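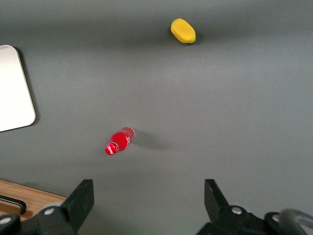

The Household Sorting Kits have been revised for the second half of the year, and member centres are asked to read the following before placing their next booking. The kits remain the most frequently requested item in the Grekeo Learning Resources catalogue, with 504 loans recorded over the past financial year. The principal change concerns the mixing of grocery-type pieces of different shapes on one plain surface. A rounded yellow fruit and a small red bottle lying on its side ask quite different things of a learner's hand, and the revised activity cards now treat this difference as the starting point of the session. Placing the white tray to one side of the work area also remains our recommended arrangement for the first activity.

What is in the revised kits

Each kit continues to be supplied in a lidded tub with a contents list fixed inside the lid. The pieces fall into the same broad groups as before: pretend fruit and vegetables, small bottles and jars, cardboard grocery boxes, and items from the kitchen drawer. The cleaning products group has been withdrawn from general loan and may be requested separately by centres running adult programs.

The yellow fruit has been the subject of correspondence over a number of years, with some centres entering it on the return sheet as a mango and others as a lemon. It will be listed from now on as "yellow fruit". Educators are free to call it whatever suits the lesson, and either answer should be accepted from a learner.

Bottles should be presented lying down in the first instance. A learner who is comfortable picking up a bottle from this position may then be asked to stand it upright, and later to place it in the tray with the cap facing a nominated direction. The activity cards set these out as separate steps on separate cards, and staff are asked to keep the cards in their printed order when repacking.

Cardboard boxes are the pieces most often returned damaged. Cracker, cereal and tea boxes are now filled with a folded card insert so that they keep their shape when gripped along the sides. The inserts should be left in place. A box that has been crushed or torn at the flaps need not be repaired by the borrowing centre; please mark it on the return sheet and it will be replaced at no charge.

Setting up the work surface

Centres have asked for clearer advice on tables. A plain, matte surface in a single colour is preferred, and mid-grey has proved satisfactory with both the pale and the brightly coloured pieces. Patterned tablecloths should be avoided. Glossy tabletops may be covered with the roll-out mat supplied in the kit, which should be wiped over with a damp cloth and rolled with the printed side inward.

Pieces should be set well apart at the beginning of the session. The earlier edition of the cards suggested placing everything in a group at the centre of the table, and a number of educators reported that learners with low vision found this tiring. The revised cards begin with two pieces and build up gradually to a full spread of household objects. Where a learner works from a seated position, the far edge of the table should be left for pieces already sorted.

Daylight from one side is suitable. Where a strong lamp is used, it should be moved until the shadows beside the pieces are soft, particularly for learners who are inclined to reach for the darker shape next to the object.

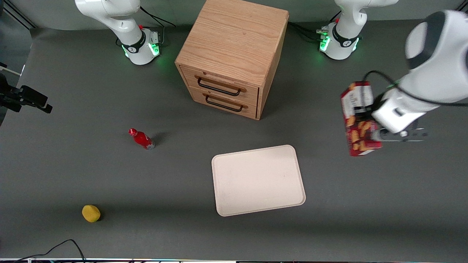

A red cracker box, tilted and lifted above the grey table.

Lifting and placing the boxes

The box activities have been extended from one card to three. The first asks only that a box be lifted clear of the table and put down again in the same place. The second introduces tilting, so that the learner can bring a printed face into view before deciding where the box belongs. The third combines the two and ends with the box standing on its base among the other dry goods.

Educators have sometimes corrected a learner for carrying a box at an angle. The cards no longer require a box to be held level, and no note need be made on the record sheet unless the piece is dropped. Time limits have likewise been removed from all of the box activities. Centres that still hold laminated copies of the earlier cards are asked to return these with their next loan.

Booking and loan conditions

There are 18 kits in circulation. Bookings are taken for a period of one school term or, for centres outside the metropolitan area, two consecutive terms. A refundable deposit of $50 applies to each kit and is returned once the contents have been checked. Centres borrowing for the first time should also complete the short form headed "Trundo Collection", under which name the kits are held in the catalogue.

Kits may be collected from the Figueroa Street store during ordinary office hours. They are now kept on the lower bays of the Skalteck shelving, immediately to the left of the counter, and the tubs are no longer to be taken from the upper bays without assistance from the desk. Courier delivery can be arranged at the borrowing centre's expense.

All kits must be back at the store by the end of the first week of December for the annual check. Missing pieces should be reported even where the centre expects to find them. The yellow fruit in particular is small enough to roll under furniture, and several have come back to us by post long after the kit itself was returned.

A sum of $4000 has been set aside for replacement pieces in the coming year. Suggestions for additional grocery items are welcome, provided that they are light, free of sharp edges and readily wiped clean. Glass jars and sealed packets of real food cannot be accepted.

Enquiries about the revised cards, and requests for large-print copies, should be directed to Ruby-Lee Doolan, Resources Coordinator, through the Grekeo office. Bookings for next term open on Wednesday, May 15, 2024 and will be confirmed in writing in the order in which they are received.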